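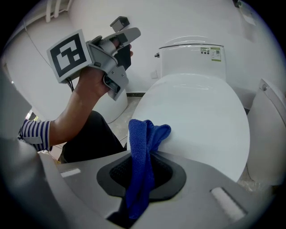 Goltuvine is looking for 54 households to spend 15 weeks finding out whether "eco" bathroom cleaners do what the labels claim. We have our doubts. We'd like people who share them, and a few who don't.

## What we want to know

Walk down the cleaning aisle of any supermarket and you'll be told that a spray is plant-based, probiotic, non-toxic, or kind to waterways. Some of those words have a settled meaning. Plenty don't. "Natural fragrance" could be nearly anything, and "up to" in front of a percentage covers a multitude of sins. Meanwhile the bottle costs twice what the old stuff did and you still have a ring around the bath.

The lab tests we've read were mostly paid for by whoever makes the product, and run on clean tiles with measured dirt. Your shower has hard water, three kinds of shampoo and a teenager. We want results from there.

We've been burnt before. Our last survey drew 1,559 replies and told us very little, as people were asked what they thought of products they'd already chosen and paid for. Of course they liked them. This time the bottles are plain and you won't know which is which until the end.

## What you'd do

- Clean one bathroom once a week with the product we send, following the card that comes with it.
- Use a plain cloth, the same type each week. No melamine sponges, no steam, no sneaky splash of bleach on the side.
- Fill in a short form after each clean: time taken, effort, smell, any skin or breathing irritation, and whether you'd call the result good enough.
- Put up with a switch to a different bottle every five weeks.
- Post back whatever's left in each bottle. We pay the postage.

One of the bottles is warm water with a little colour in it. We're telling everyone this up front. Please don't write in to say you've worked out which.

## Who can apply

You need to be 18 or over, live in Victoria or Tasmania, and have a bathroom with a toilet, basin and shower or bath in the same room. Renters are welcome. So are share houses, provided one person does all the cleaning for the length of the trial.

We can't take households where anyone has asthma or a diagnosed fragrance allergy, or anyone who works for a cleaning products company or its ad agency. If you have natural stone surfaces, sit this one out. Marble etches and we won't be paying for yours.

Septic tanks are fine. Tell us you've got one.

## Payment

Each household gets $650, paid in three parts after each five-week block. Miss two forms in a block and you forfeit that part. It isn't a prize draw, and you won't be asked to post about it or leave a review anywhere.

## Who's paying

Fair question, and you should ask it of every study. The money comes from Goltuvine's subscribers. Onside is handling recruitment and Pulitz is filling and coding the bottles, both for a flat fee agreed before the start. Neither sees the forms. We'll publish all the results, dull ones included, and if the dear bottle wins we'll say so, through gritted teeth.

## How to apply

Fill in the form on the Onside website and choose "Bathroom trial". It wants your postcode, the surfaces in your bathroom, how often it gets cleaned now (the real answer, please) and what you currently use. Applications close at 5 pm on the last working day of August. Onside will contact everyone who applies, including those who miss out.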